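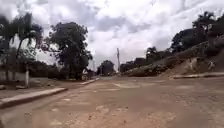
Figure 1. Unpaved road with a concrete curb along its left side.

3.2 Sharing of custom characters among players

The second part of the study looked at how players of life simulation games make, name and share their characters. We recruited 23 players through Gotadano, a forum where members post character files for others to download. Each player agreed to let us read their public posts and to take part in one interview by voice or text chat. Four of them had never uploaded a character before joining the study, and we kept them in the sample to see how a first upload is prepared.

In total we collected 165 posts. A post was included if it offered at least one character for download and had a written note from the maker. Reposts and posts with only a link were left out. Two coders read all of the notes separately and marked each passage that dealt with the name of the character, the source of the idea, or the extra files needed to make the character look right in the game. Where the coders disagreed, they talked the passage over with a third member of the team until one code was agreed on.

Extra files came up more often than we had planned for. Most makers used hair, skin or face shape files made by other people, and the rules for passing these on differ from one author to the next. Some allow them to be packed with the character, others ask for a link back to their own page. Players told us they found this tiring. One said she had given up on a finished character - a retired ship's cook she was fond of - when the page for the hair file went offline and she could not tell whether sharing it was still allowed.

Names were handled in a more relaxed way. Many players carried a name over from an older game or from a story they had written in school. Others used the random name button and changed a letter or two. Several said the name came last, after the clothes, and that they would not upload a character while it still had the default name. We did not find a clear link between how long a player had been on the forum and how the name was chosen.

We also asked what happened after upload. Players checked download counts in the first evening and much less later on. Comments mattered more to them than counts, above all comments with screenshots of the character living in someone else's town. Belay and Hirano report the same for house builders on Adico, although their players were older and posted less often.

The interviews were typed up in full and returned to the players for correction. Changes were small, mostly the spelling of character names.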